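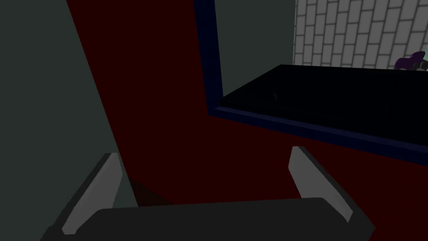

雨上がりの山道でも、座ったときにお尻は濡れませんか?

裏面が水を通さない生地になっていますので、湿った丸太や石の上に敷いても、下から水がしみてくることはありません。ただ、縁の縫い目だけは防水加工をしていませんから、水たまりの中に置くのはどうかご勘弁ください。

Merkis 折りたたみ座布団 二枚組

山歩きのお昼どき、さあお弁当にしようという段になって、腰を下ろす場所がなかなか決まらないことがありますよね。こちらの岩は冷たい、あちらの切り株は苔でじっとり、それなら立ったままおにぎりを、という経験をなさった方も多いのではないでしょうか。Merkisは、そんなお昼の三十分をもう少しゆっくり過ごしていただきたくて、当店で長く扱っている小さな敷物です。派手なところのない品ですが、春先になると「去年のものをなくしてしまって」「友だちにあげてしまって」と買い足しに来てくださる方がいらして、店の者としてはとてもうれしく思っています。

重さは一枚100グラム。四つ折りにして付属のゴムで留めると、文庫本より少し大きいくらいになります。リュックの背中側に差し込んでおくと取り出しやすいですし、私などは外側のポケットに入れっぱなしで、バスを待つあいだのベンチでも使っています(冬の停留所のベンチは本当に冷えますから!)。

中身は発泡材を二層に重ねたもので、上の層はやわらかめ、下の層はかためです。最初に仕入れた型は一層だけで、砂利の上に座ると小石の形がしっかり伝わってきました。会社の遠足でまとめて使ってくださったHarish Malhotraさんから「座り心地は悪くないけれど、石の数まで分かる」というお便りをいただき、仕入れ先のBuschmannと何度も相談して、今の形に落ち着いた次第です。その節はありがとうございました。

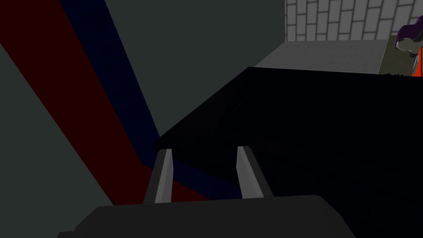 色は苔色、煉瓦色、紺の三色をご用意しています。二枚組は同じ色同士になりますが、違う色をご希望のときは、ご注文の備考欄に「苔と紺」のように書いていただければ、そのように詰めてお送りします。大人数で歩かれる方は、色を分けておくと帰りぎわに誰のものか迷わずにすみます。煉瓦色は落ち葉の季節にたいへん見つけにくくなりますので、秋に置き忘れの心配な方には紺をおすすめしておきますね。

お手入れは、ぬるま湯で湿らせた布で拭いて、日陰で干すだけです。洗濯機と乾燥機は中の層がはがれてしまうのでお避けください。泥がついた日は、あわてて拭くよりも、一晩おいて乾かしてから払うほうがきれいに落ちます。松やにがついてしまった場合は、少量の食用油をなじませてから石けん水で拭いてみてください。完全には取れなくても、べたつきはだいぶおさまります。

折り目は、使い始めのうちは少し反発があります。平らに敷いて何度か座っていただくうちになじみますので、重い本をのせたりなさらなくて大丈夫です。逆に、長くしまっておくときはゴムを外して、広げた状態で置いていただくのがよいようです。うちの見本は2月の棚卸しまで折ったまま箱の底にありまして、元の平らな形に戻るまでしばらくかかりました。
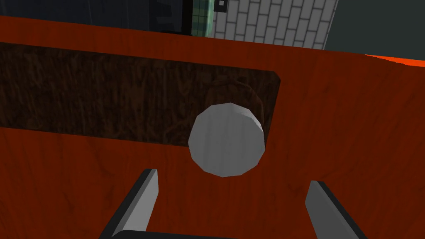
団体でのお求めについても、よくお尋ねをいただきます。職場の親睦登山や町歩きの会などでお使いの場合は、枚数がまとまれば無地の袋に小分けしてお渡しできます。隅に会の名前を入れる刺繍は一回のご注文につき1000円で承っておりまして、枚数が増えてもこの金額は変わりません。文字は横一列、読みやすさを考えると十文字くらいまでがよいと思います。お急ぎのときは先に電話でご相談ください。刺繍の担当はSaimi Räsänenひとりですので、遠足の多い時期は少々お待たせすることがあります。

仕様
品名:Merkis 折りたたみ座布団
入数:二枚(同色、備考欄で変更可)
重さ:一枚100グラム
色:苔色、煉瓦色、紺
付属品:留めゴム二本
取扱:Skedthorpe 歩く道具の店

ゴムだけの販売もしております。なくされた方は、どうぞ遠慮なくお申し付けください。封筒でお送りできますので、送料も軽くすみます。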